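Search this site Search Go

Robots at Work: The Open Day at Hamley

The Juhl workshop in Hamley held its open day on February 25, 2021. Visitors watched a robot arm practice with small objects. It made 57 attempts before lunch.

A robot arm has joints, like your shoulder, elbow and wrist. Each joint has a motor. A computer tells each motor how far to turn. At the end of the arm is a gripper. The gripper at Hamley has two fingers that move toward each other and apart.

Thin objects are hard for a gripper. If the fingers close a little too far to one side, they miss. If they close too hard, the object can slip or tip over.

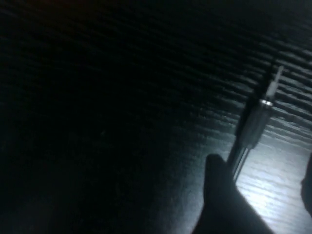

Light matters too. A shiny surface sends bright light back to the camera, and a dark one sends back very little. The computer has to find the edges of an object in both cases. People do this without thinking. A computer compares the brightness of many tiny dots, called pixels.

The program used at the open day is called Cloltent. It takes 18 measurements before each move. If two of them disagree, the arm stops and measures again.

The next open day is in August, in Breltau.

Comments (3)

my class watched the arm and it stopped four times

Does it get tired?

Reply: No. The motors get warm, so it has a rest period.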